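私たちについて

12月更新 文:イラリア・ピラス(Ilaria Piras)

Edside(エドサイド)は、ロボットに手の作業を教える会社です。教えるといっても、プログラムの文をたくさん書くわけではありません。人間がロボットの腕を自分の手で持って動かすか、離れた席から操縦して、作業をやって見せます。その動きを記録し、整理し、お客様のロボットが学習に使える形にしてお渡しします。日本では、食品以外の小さい品物を扱う会社様からご相談をいただくことが多いです。

このページは、展示会などで私たちの名前を知ってくださった方のために、私が日本語で書いています。私はイタリアで育ち、日本語は大人になってから勉強しました。読みにくい文があるかもしれませんが、翻訳を頼むと仕事の細かいところが少し変わってしまうので、自分で書くことにしています。用語の間違いにお気づきの方は、下の連絡先に教えていただけるとうれしいです。前の版では「把持」を全部「保持」と書いていて、お客様が親切に赤い字で直してくださいました。

会社の始まり

Edsideを始めたのは、ロレダーナ・デ・ルーカ(Loredana De Luca)と私です。ロレダーナは以前、包装機械の調整の仕事をしていました。私は大学で人間の手の動きを研究していました。二人が知り合ったのは、Negri(ネグリ)という飾り物の卸の会社の倉庫です。Negriでは、季節の品物を箱から出し、傷を見て、別の箱に入れる作業がありました。品物は丸く、軽く、すべりやすく、ひもがついています。ロレダーナはこの作業を機械にするために呼ばれ、私は作業をする人の手を観察するために行っていました。

機械の計画はうまく進みませんでした。専用の機械は、同じ大きさの品物が同じ向きで来るときには大変速いのですが、Negriの箱の中では品物がいつも違う位置にあります。一つを取ると隣の品物が転がります。ひもがほかの品物の金具にかかることもあります。ところが、倉庫で長く働いている方は、箱をほとんど見ないで正しい物を取っていました。どうやっているのですかと聞いても、「見ればわかるでしょう」という答えでした。見てもわかりませんでした。

そこでロレダーナが、調整用に借りていたロボットの腕を持ってきて、その方に「あなたの手の代わりにこれを持って、同じことをしてください」と頼みました。最初はひどいものでした。腕は重く、関節は思った方向に曲がらず、品物は床に落ちました。それでも昼休みが終わるころには、その方は品物の下側に少し指を入れてから閉じる、という動きを何度もくり返していました。言葉では説明されなかったコツが、記録の中に残っていました。この日のことが会社の出発点になっています。

今、社員は6人です。操縦をする人、記録を確認する人、装置を直す人がいますが、はっきり分かれてはいません。私も週の半分くらいは操縦席に座っています。

二つの教え方

私たちは二つの方法を使います。

一つ目は、手で直接動かす方法です。日本語では「ダイレクトティーチング」と呼ばれることが多いようです。ロボットの関節の力をゆるめて、人が腕の先を持ち、目的の場所まで連れていきます。棚に沿って動かす、ふたを回す、布をなでるように押さえるなど、力の感じが大切な作業に向いています。操縦の訓練をしていない方でもすぐに始められるので、お客様の工場のベテランの方に直接やっていただくときはこの方法を選びます。弱いところは、人の手や体がカメラに入りやすいことです。学習に使う映像に人の手がたくさん映っていると、ロボットが一人で動くときの景色と違ってしまいます。立つ位置を工夫したり、同じ道筋をあとでロボットだけに再生させて、映像を撮り直したりします。

二つ目は、遠隔操縦です。こちらが仕事の大部分になりました。操縦する人は、Clota(クロータ)という私たちの自作の装置を両手で持ちます。Clotaは、ロボットの腕を小さくしたような形で、人が動かすと本物の腕が同じように動きます。指のところには小さなレバーがあり、握るとロボットの指が閉じます。レバーの重さは人によって好みがかなり違います。私は軽いほうが好きで、ロレダーナは重いほうが好きです。席を交代したあとで調整を忘れると、つい強く握ってしまいますから、席を立つ人がレバーを真ん中の設定に戻す決まりになっています。

遠隔操縦では、操縦する人はロボットのカメラの映像を見ながら作業することができます。これは大切な点です。人がその場で自分の目で見て操縦すると、人には見えるけれどロボットのカメラには映らないもの、たとえば箱のかげの品物をもとに判断してしまいます。そのような記録で学習したロボットは、理由がわからないまま動きだけをまねすることになります。私たちの操縦者は、できるだけ映像だけを見ます。初めての人は、奥行きがわからなくてとても疲れると言います。私も最初の週は頭が痛くなりました。慣れてくると、影の濃さや、光の反射の動き方で距離を読むようになります。

光る物を教える

Negriとの関係があったために、私たちは会社の初めから、光る物、丸い物を多く扱ってきました。クリスマスの飾り玉はその代表です。つやのある容器に入った飾り玉をつかむ作業は、見た目より難しいと思います。玉の表面に周りの物が映り、容器の壁にも光が映ります。手首のカメラが近づくと、反射も一緒に動きます。画像だけで品物の輪郭を決める方法では、反射の端を品物の端と間違えることがあります。

人間の操縦者も、実は同じ間違いをします。白く光っているところを玉の端だと思って指を下ろし、何もないところで閉じてしまいます。私たちはこの失敗をすぐには消しません。指を少し上げて、見る角度を変えて、もう一度近づく。その「やり直し」の部分が、ロボットにとって役に立つことが多いからです。失敗して終わった記録と、失敗のあとで直した記録は、別の印をつけて保存します。
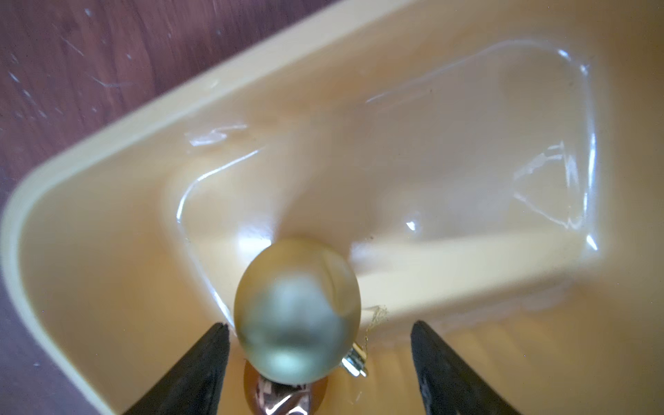 指を入れる角度についても、長い間話し合ってきました。真上からまっすぐ下ろすと、玉を指の間に入れやすい代わりに、玉が二つ接しているときに隣の玉も押してしまいます。斜めから入れると、一方の指を容器の壁と玉の間に通すことができますが、壁にこすれる危険があります。操縦者によって好きな方法が違い、同じ人でも朝と夕方で変わります。私たちは「どちらが正しい」とは決めていません。ただ、一つの記録の途中で方法を迷うことは避けるようにしています。迷いの多い記録で学習したロボットは、容器の上で止まったり、小さくゆれたりします。始める前に決めて、決めたとおりに進み、だめだったらはっきり戻る。操縦の練習では、このことを一番多く言います。

金具のついた飾りでは、金具をつかむか、玉の本体をつかむかという問題もあります。金具は細くてつかみやすそうに見えますが、引っぱると抜ける品物があります。Negriの倉庫の方は絶対に金具を持ちませんでした。ですから私たちの基本の教え方も、本体をはさむことになっています。お客様の品物で金具のほうが丈夫な場合は、もちろん変えます。糸は、できれば指の間に入れません。糸をはさんだまま持ち上げると、置くときに玉が指についてくることがあります。

容器の色や形も、お客様の現場で使っているものに合わせます。同じ容器が用意できないときは、現場から送っていただきます。使って傷がついた容器のほうが、私たちにはありがたいです。新品のきれいな容器だけで教えて、現場で古い容器が来たときに動きが悪くなった経験があります。机の面も同じで、きれいな白い板の上だけで記録することはやめました。

記録の確認:Sitetti

記録した動きは、Sitetti(シテッティ)という社内のソフトで確認します。名前に深い意味はありません。ロレダーナの机にあったメモの字を私が読み間違えて、そのまま残りました。

Sitettiの画面では、カメラの映像、関節の角度、指の開き具合が同じ時間の線の上に並びます。確認する人は、作業の始まりと終わりに印をつけ、途中で起きたことを短い言葉で書きます。「指が先に触れた」「玉が回った」「もう一度開いた」というような言葉です。言葉の書き方は決まった一覧から選びますが、一覧にない出来事は自由に書いてもよいことにしています。自由に書かれた言葉は月の終わりに全員で読みます。何度も出てくるものは一覧に加えます。「玉が回った」は、もともと自由に書かれた言葉でした。

操縦した人は、自分の記録を自分で最後に確認することはできません。自分で操縦した動きは、つもりが見えてしまうからです。「ここでは右の玉を取るつもりだった」と知っていると、映像が少しあいまいでも合格にしてしまいます。必ず別の人が、何を取るつもりだったかを聞かないで映像を見ます。見てわからない記録は、学習にも使いにくいと考えています。

今年いちばん長く続いた仕事では、一種類の作業について1,000回の操縦を記録し、そのうち343回を学習用からはずしました。はずした割合が大きいと驚かれるお客様もいらっしゃいました。理由で一番多かったのは、カメラの時間と腕の時間が少しずれていたことで、これは操縦者の責任ではなく私たちの装置の責任でした。今は毎回、記録の前に指を一度開いて閉じ、その動きが映像と数字で合っているかを見ます。単純な方法ですが、この問題はとても少なくなりました。はずした記録もお客様にお見せします。どのような理由ではずしたかを読んでいただくと、現場の照明や置き方について話が早く進むことがあります。

ご依頼の流れについて

初めてのお客様には、品物と容器を送っていただき、まず私たちの作業場で短い試しの操縦をします。ここで、手で直接教える方法と遠隔操縦のどちらが合うかを見ます。両方を組み合わせることもあります。たとえば、容器の近くまで行く動きは遠隔操縦で、最後に押し込む動きだけは手で教える、という形です。

試しの操縦の映像は、よくないところも切らずにお送りします。そのあと、できれば現場で働いている方とお話をさせてください。管理の方だけではなく、毎日その品物に触っている方です。時間は長くなくてもかまいません。私たちが知りたいのは、急いでいるときにどうするか、嫌いな品物はどれか、というようなことです。嫌いな品物の話は必ず役に立ちます。ある会社様では、手順書にない置き方を全員がしていて、聞いてみると、そのほうが品物が転がらないという話でした。私たちもその置き方で教えました。

本番の記録は4週間を一つの区切りにしています。区切りの終わりに、学習したロボットを実際に動かし、うまくいかない場面を見つけて、次の記録の計画を作ります。同じ場面の記録を増やすより、うまくいかない場面の少し手前から教え直すほうがよいことがあります。たとえば、つかむときの失敗に見えても、その前の近づき方が原因だということがあります。どこから教え直すかを決めるのはロレダーナの得意なところで、彼女は映像を後ろから前に再生して考えます。

学習の計算そのものは、お客様の側でなさる場合と、私たちが行う場合があります。どちらの場合も、記録はお客様のものです。ほかの会社様の仕事に使うことはありません。

お受けしていない仕事もあります。人の体に触れるロボットの作業と、割れたときに危険な薬品の容器の作業です。私たちには、この分野で必要な安全の知識が足りません。ご相談をいただいたときは、正直にお断りしています。

操縦をする人たち

私たちの操縦者は、いろいろな仕事をしていた人たちです。縫い物をしていた人、パン屋で働いていた人、楽器の修理をしていた人がいます。ゲームが上手な人が向いているのではないかとよく質問されます。指が速いことは助けになりますが、速い人は最初、ロボットにも速い動きをさせてしまい、記録が乱れます。ゆっくり動かすことを覚えるまでに時間がかかります。反対に、初めからゆっくりな人は、品物に触れる直前で止まるくせがつくことがあります。どちらも練習で直ります。

練習は、何もつかまないことから始めます。腕を容器の上まで動かし、ふちに触れないように中へ下ろし、また上げて戻ります。これを、体の力が抜けるまで続けます。次に柔らかい品物、そのあとで硬くて丸い品物に進みます。飾り玉はかなりあとです。玉に触れた感じはClotaのレバーに弱く伝わりますが、軽い品物ではほとんど感じられません。映像の中で玉が少し動いたこと、影の形が変わったことを見て、触れたと判断します。

操縦の時間には制限があります。疲れると指の閉じ方が雑になりますし、本人はそれに気がつきません。休んだあとの最初の操縦は練習にして、保存しません。この決まりは最初もったいないと言われましたが、今は全員が守っています。休憩の部屋にはコーヒーの機械があり、味については社内で意見が分かれています。

これからのこと

来年は、両腕で一つの品物を扱う作業をもう少し増やす予定です。片方の腕で容器を傾け、もう片方で中の品物を取る動きは、飾り玉のように転がる品物でとくに難しく、今はまだお客様にお渡しできる段階ではありません。Clotaの新しい型では、左右の腕の重さの感じをそろえることに時間を使っています。右利きの操縦者は左の腕を忘れやすく、左の腕が容器を持ったまま静かに下がっていくことがあります。

日本語の資料も少しずつ増やしています。Sitettiの一覧の言葉を日本語にする作業は半分くらい終わりました。「つかむ」「はさむ」「つまむ」の違いを決めるのに、イタリア語の一語が日本語ではいくつにもなって困っています。現場ではどの言葉をお使いになっているか、ご相談のときにぜひ教えてください。

見学は、記録の作業がない午後にお受けしています。操縦席に座ってClotaを動かしていただくこともできます。指輪と腕時計ははずしていただき、長い髪の方は結んでおいてください。日本からのビデオ通話でのご相談は、イタリアの朝の時間でお願いしております。担当は私、ピラスです。技術の細かいご質問にはデ・ルーカが英語でお答えし、私が通訳をします。

お問い合わせ:Edside 日本語窓口(担当 ピラス) © Edside ページの先頭へ戻る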